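Dual-Arm Disassembly of Desktop Computers: Effect of a Contact Search Step

Final project report, Automation Laboratory

4. Method

The task was taken from the Terkonitz recycling benchmark, which our group had already used for single-arm trials in the spring. Two arms share one table. The left arm does most of the part handling, and the right arm is available to brace the case. Both are driven by the Vulteck motion planner with its default joint limits.

In the baseline condition, the left arm moves to a grasp pose computed from the camera image and closes at once. In the test condition it stops 5 mm above the estimated pose, lowers until the wrist force passes a threshold, and then searches in a small spiral before closing. The spiral is limited to 15 seconds. If no contact pattern matches by then, the attempt is logged as a miss and the arm retracts.

We ran 30 attempts per part and condition, on three parts: processor, memory module and expansion card. The case was moved by hand between attempts - a few millimeters in either direction - so that a fixed pose could not succeed by repetition. Force and position were recorded for every attempt. After removing duplicates from a logging fault, 1044 force traces were left for tuning the threshold, most of them from earlier pilot work.

5. Results

The contact search helped most with the memory module, where the baseline often closed beside the part. It made little difference for the expansion card, which is tall enough to tolerate a poor height estimate. Processor attempts were slower in the test condition and no more reliable. 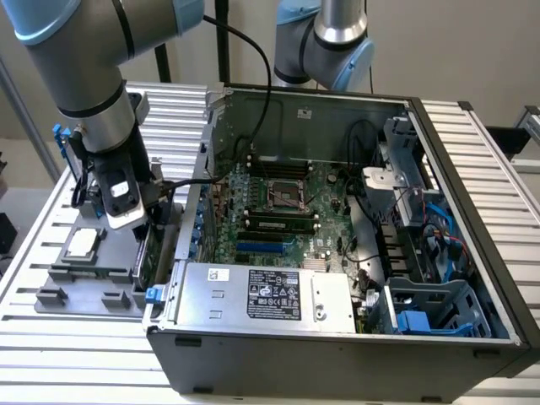

Tronano Fairweather

Workspace with the case on its side and the CPU on the fixture tray to its left. The gripper is over the expansion card.

Most of the remaining misses came from cables touching the gripper during descent. The force threshold cannot tell a cable from a part - both give a slow rise - and raising it caused harder contact with the board. A second threshold on the rate of change was tried on the recorded traces only. It has not been run on the arms.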